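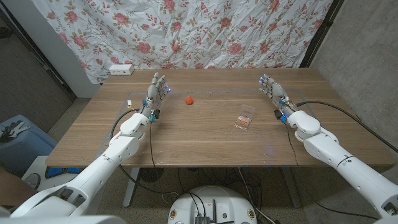
Table clearing, Votlow room: progress to March 2, 2026

Spending stands at $2085, leaving $1287 for the rest of the term. We have completed 30 sessions and I remain unconvinced that they show what the Drasia application said they would. A small red strawberry on a bare wooden table is an easy thing to find and an easy thing to put away.

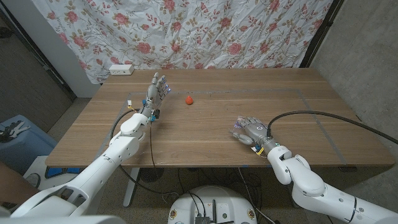 Clear plastic packaging is a fairer test. It takes on the colour of whatever is near it, and our scoring sheet still has no agreed line for rubbish as opposed to items worth keeping. I would not rely on the totals until that is settled.
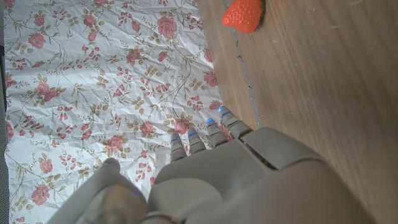
The rose-print cloth was Aigner's suggestion. Its creases and pink flowers make a busier background, though I doubt one cloth tells us much about ordinary kitchens - a plain one should be tried as well. 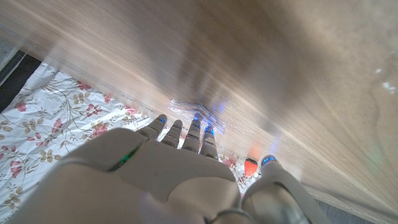

Varkier has asked to add 2 more tables before August. I recommend holding that money until the scoring sheet is fixed. A revised copy will follow with the next claim.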